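FOR IMMEDIATE RELEASE

Osarholm College Opens Skindis, a Credit for Prior Learning Program, to All Adult Students

Twenty courses now open to review; fall places expanded to 200

OSARHOLM – Adults who have learned a subject on the job, in the military, at home or on their own will be able to earn college credit for it at Osarholm College beginning this fall. The college is opening its Skindis program to every enrolled student age 22 and older, after a pilot that was limited to the business and health departments.

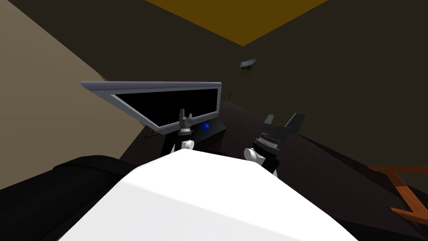
Osarholm College News Office

Skindis lets a student show what they already know and have a faculty member in that subject decide whether it matches what is taught in a course. If it does, the student gets the credit, the course goes on the transcript, and they move on to the next thing. We are delighted to be able to offer this across the whole college, and just as pleased that the faculty in every department voted to take part.

The pilot ran for three semesters. In that time 129 students completed a review, and most of them came from people who heard about it from a classmate, a coworker or a sister-in-law. There was hardly any advertising. The advising office had a one-page flyer and a phone line, and the phone line was busy!

Before deciding whether to expand, the college sent a short survey to current and former part-time students. It got 1,307 replies, far more than anyone in the office had planned to read, and the staff read them all. The most common request was for more subjects. The second was for evening and weekend help in putting a portfolio together. Both are part of the new program.

What students can earn credit for

The list of courses open to review now stands at 20. It includes introductory accounting, payroll, medical terminology, office software, public speaking, child development, nutrition, basic drafting, inventory management, Spanish I and II, technical writing and first-year supervision. Four more, all in the building trades, are being looked at by the faculty and may be added in January.

A course that is not on the list can still be requested. The department chair has three weeks to say yes or no, and a no comes with a written explanation and a suggestion for what to try next, such as a standardized exam or a short bridge course.

Students may earn up to one quarter of the credits needed for an associate degree or certificate this way. Credit shows on the transcript as "CR" and does not change a student's grade point average. Some four-year schools accept this kind of credit and some do not, so anyone planning to transfer should talk to an advisor first. Advisors have an up-to-date list of what each of our transfer partners will take.

How a review works

A student begins with a free half-hour meeting with an advisor. Together they go over the student's work history and training and pick out one or two courses that look like a good match. The student then chooses one of three routes: a written portfolio, a challenge exam, or a skills demonstration in front of two instructors.

The portfolio is the route most pilot students took. It usually runs ten to fifteen pages and is made up of a learning narrative, a résumé, and documents that back it up. Those can be training certificates, work samples, a letter from a supervisor, a military transcript, a license, even a set of meal plans or a maintenance log the student has kept. The course outcomes are printed down the side of the form so that the student can match each piece to the thing it shows. Pilot students told us the form was confusing on page two, and page two has been completely redone.

Skills demonstrations suit people whose knowledge is in their hands, and they have been a joy for the instructors who sit in on them. They are scheduled in the Cirillo Center, in the same rooms where the courses are taught, and last from one to two hours.

Decisions come back within four weeks. A student who is turned down may revise and try again once without paying a second fee.
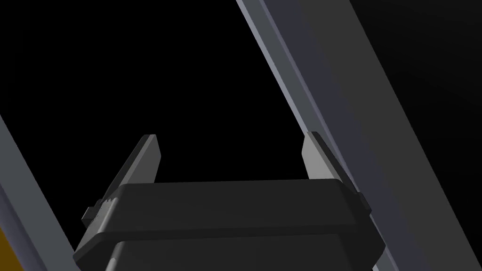

I had been doing payroll for eleven years and was about to pay to sit in the beginning class, one of the survey replies said, and "the review took me five weekends and I skipped straight to the course I was excited about." The same reply asked for a place on campus to work on the portfolio with other people doing the same thing.

That place now exists. A portfolio workshop will meet every Saturday from 9:30 a.m. to noon in the ground floor study room of the Cirillo Center, with an advisor and a writing tutor on hand the whole time. Students can come once or come every week. Children are welcome, coffee is free, and there are laptops to borrow. A shorter online session runs one evening a week for students who can't get to campus.

Cost

The fee is $45 per course reviewed, whatever route the student picks and however many credits the course carries. That is well under the price of a single credit hour. A grant from the Drullo Fund for Adult Learning will cover the fee in full for students who receive need-based aid, and it also pays for the writing tutors and for the hours faculty put into reviewing. The grant runs for two years.

Federal financial aid can't be used for the review fee itself, but earning credit this way does not reduce the aid a student gets for regular classes as long as they stay enrolled for the required number of hours. The financial aid office will run the numbers for anyone who asks.

Places and dates

There are 200 places for the fall, up from 60 a semester in the pilot. They will be filled in the order that students complete the advising meeting. Students who took part in the pilot may apply again for a different course and do not need to repeat the meeting.

New students have to be admitted and registered for at least one class before a review can begin. The application is free, and placement testing can be done on the same day as the first advising visit.

Employers in the county who run their own in-house training are invited to send an outline to the Skindis office. If faculty find that the training lines up with a course, every employee who has completed it can use a short form in place of the full portfolio. Two outlines are already under review and we would love to see more, from small shops as much as from large ones.

To set up an advising meeting, stop by the Skindis desk in the student services building, open weekdays from 8 a.m. to 6 p.m., or use the appointment page on the college website. Help is available in English and Spanish.

About Osarholm College

Osarholm College is a public two-year college offering associate degrees, certificates and noncredit classes. More than half of its students attend part time.

Media contact: Osarholm College News Office

###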